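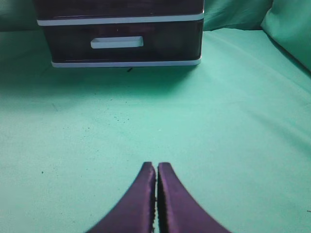
Can you build a working robot arm in a shared workshop without an engineering degree?

Plenty of people do. You need a kit or a set of printable parts, a handful of small motors, a computer you already own, and more free evenings than you think. The math is mostly done for you by the software. What's left is screws, wiring, patience and a lot of repeating yourself.

I got that answer (in a longer and much funnier form) from a woman who spent last fall building an arm at Hamovberg, the shared workshop two bus stops from my apartment. She works in a dental office and asked me to leave her name out, mainly so her patients don't ask her to fix their printers. She calls the arm Kassa. I'd gone over to talk about the laser cutter for a different story, saw Kassa going for a drawer handle, and forgot all about the laser cutter.

"I wanted it to open a drawer," she told me. "That was the whole plan. I wasn't going to have it pour coffee or fold shirts. Open the drawer, close the drawer, go home."

So the drawer unit is the star of the show, a little dark plastic one with white trim and a white pull handle on the front. It sits on a green cloth, and Kassa comes at it with two purple fingers that taper down to squared-off tips. I asked about the purple, expecting a story. "It was the spool that was on the printer," she said.

The fingers have ridges along the inside edges, and she can talk about those ridges for a very long time. Her first pair was smooth. They looked beautiful, she said, and they slid off everything! Handle, pencil, marker cap, her own thumb. The second pair had teeth so big they wouldn't close flat, so a thin handle just rattled around in there. She printed them smaller, then smaller again, and the set she has now is the fifth. The first four are in a jar on her shelf. She made me try to pick up a pen cap with the smooth ones, by hand, like chopsticks. I couldn't do it either.

The arm itself started as a kit called the Urix, which she bought secondhand for $200 from a member who was moving away. It came in a shoebox with one motor missing and no instructions. The replacement motor took three weeks to show up, and while she waited she built the rest of it twice, the first time with the shoulder on backward.

"It worked backward, is the thing," she said, laughing. "I could've left it. It just thought up was down."

I asked what had been hardest, and I was sure she'd say the programming. She shook her head before I was done asking.

"Cables. It's all cables. You route them nicely, you zip-tie them, you feel great, and then the elbow bends and yanks one out of the socket. Then you leave more slack and the slack catches on the table. I redid the wrist cable so many times I stopped closing the cover."

The software side she describes as "a lot of copying and then reading what I copied." She steers the arm by hand with a second, smaller arm, and the computer saves each attempt so the program has something to learn from. She keeps the tally in pencil on the back of the kit's packing slip: 601 attempts when I visited, going back to August. Of those, 121 got thrown out, mostly for reasons that were her own fault. She'd bump the table, or forget to push the drawer shut before starting, or sneeze.

"You'd think a sneeze wouldn't matter," she said. "Watch the playback, though -- the arm jumps like it saw a mouse."

I asked her if it gets boring, and she thought about that one for a while. The first few evenings were exciting, she said, then there were a couple of weeks when she hated the drawer. Really hated it, drove home thinking about its stupid handle. Then somewhere in there it turned into something like knitting. She puts on a ball game, does thirty or so, and packs up.

And what about when it runs by itself? I wanted to see it, obviously. She warned me that it's moody. The fingers closed almost all the way, went forward, stopped, opened, and then sort of pecked at the air to the left of the handle. She tapped the space bar and started it over. On the second go it got hold of the handle and the drawer came out maybe an inch, and I yelled, which I'm a little embarrassed about. Two guys at the table saw turned around.

"An inch is good," she said, very calmly. "An inch is new."

Her theory is that it comes in too low. She's been lining the tips up so they stay just above the cloth on the way in, and if they dip they drag, and a dragging finger pulls the cloth into a wrinkle, and then everything is off. She smooths it out with the side of her hand between tries. There's lint on it, too, little dark specks all over, and she'd like a lint roller for her birthday if anyone is reading.

We talked about money, since I knew somebody would write in and ask. On top of the $200 for the kit she's spent $215 on everything else -- the motor, a better power supply, filament, and a clamp she says she overpaid for. Workshop dues are separate, and she was paying those anyway because she does upholstery there on weekends. She tried a cheap power supply first and doesn't recommend it. The arm would sag whenever two motors pulled at once, "like it got bad news."

I asked what she'd tell someone who wants to start. She got up and pulled out a notebook, which I took as a good sign. The page was headed "before you buy anything." Find out whether your workshop will let you leave a thing set up on a table overnight, it said, and underline that. Hamovberg lets her keep a corner of the back bench through the week, and she figures she'd have quit by the second week if she'd had to take it all down every night. The next line was about buying spare screws. The one after that was just the word "labels" with a box drawn around it. She once plugged the elbow motor into the wrist's spot and spent a whole evening blaming the code.

She's already got a name for the next one. Pumutia will be a shorter arm with a sturdier base, and she'd like it to handle the lower drawer and the upper one. For now it's a sketch and a bag of bearings. Kassa has to get past one inch first.

Before I left she let me drive. You hold the little arm and the big one copies you, with a tiny lag that makes you feel like you've had a glass of wine. I went straight for the white handle, missed it on the right, overcorrected, and missed it on the left. She reached over, wrote one more pencil mark on the packing slip, and crossed it out.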